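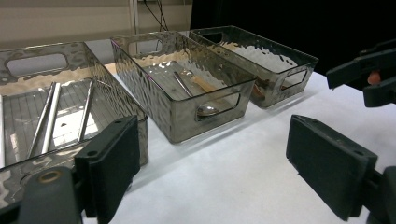
Figure 1. The three bins during sorting, rods in the nearest one.

Student project report: does sorting utensils by type save time?
Qistina Liem, 2023-12-10

Our group picked the Ovik layout, which gives every type of utensil its own bin. The Ovik handout claims that 95 percent of people find things faster this way. It doesn't say who was asked or what they were looking for, so I started out not believing it and I'm still not sure.

The layout is simple. Long rods go in the left bin, spoons in the middle, and knives on the right. Forks were the first problem – the handout has no place for them. We argued about whether they belong with the spoons or the knives and ended up changing the rule between rounds, so rounds 2 and 3 can't really be compared.
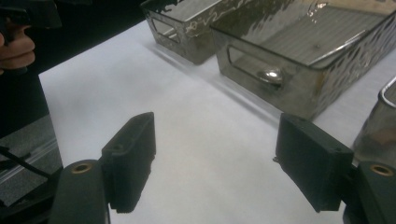
Floor Dijkstra thought I was being too hard on it, and wrote in the margin of my draft that a drawer at home is never sorted by a rule anyway, people just remember where they put things. Fine, but then the bins aren't doing the work, memory is, and we would need to test people who had never seen the setup. We only had ourselves.

The other thing I doubt is the size. These bins are long enough for the rods, but a single knife leaves most of the floor of its bin bare. In a real kitchen that space would fill up with other stuff by the end of the week, and then you have a mixed bin again.
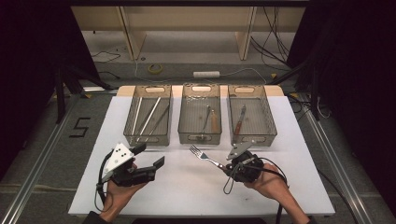 We also tried a mixed round with wooden and metal utensils together in the middle bin. Picking by material was easy enough, but with so few items in play I wouldn't read much into that. Each person did up to 5 rounds, and the later ones were faster no matter which rule we used, so practice probably explains a good part of the result.

If we repeat this in January, I would fix the fork rule before starting and bring in people from the Saber group.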